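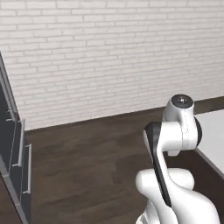
February 2021
Notebook entry, finishing room, Dovberg

Started the second batch of limewash samples today. The Araya lime was stored in the cold room since July and it has a hard skin on top, so I removed the skin and sieved the rest.

Mix 303 is 2 parts putty to 3 parts water, stirred for 18 minutes. It brushes well on the brick pieces. On the Sorent primer it makes small beads and does not want to stay – I will try it again with a thinner first coat.

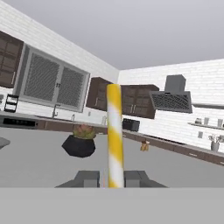 Yellow and white stripes, upright.

The pigment from Avell is more green than on their card. I made two strips with it and left them beside the window. Please do not move them, also when you need the shelf.

Still open: whether to wet the brick before the first coat or only before the second. My old notes say both, in different places. Brushes are in the bucket, sieve is washed.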